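November, open day at the Purkport lab, notes from the afternoon slot

Doors at 2. Room 266 again, the low light one with the carpet. We ran the bookend task for visitors, hand-held grippers on the small wooden table, then let people have a go themselves. Fivamitz build, nothing changed on it from last month except the firmware.

The thick paperbacks are the hard ones. You need both grippers on the book and a bit of tilt to bring it in over the table, and most first-timers squeeze too hard and lose the angle.
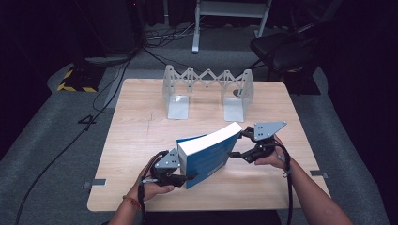

Thin books went fine for nearly everyone. The expandable bookend is light and slides if you bump an end plate – try a rubber pad under each base before the Dimitriou visit.

Cables are still a nuisance. Want them tied back at the forearm next time, and the floor run taped down before doors open.

Logged 65 takes, last one is 1212. Two have no audio, keep them anyway. Lason people asked for the task sheet, to send.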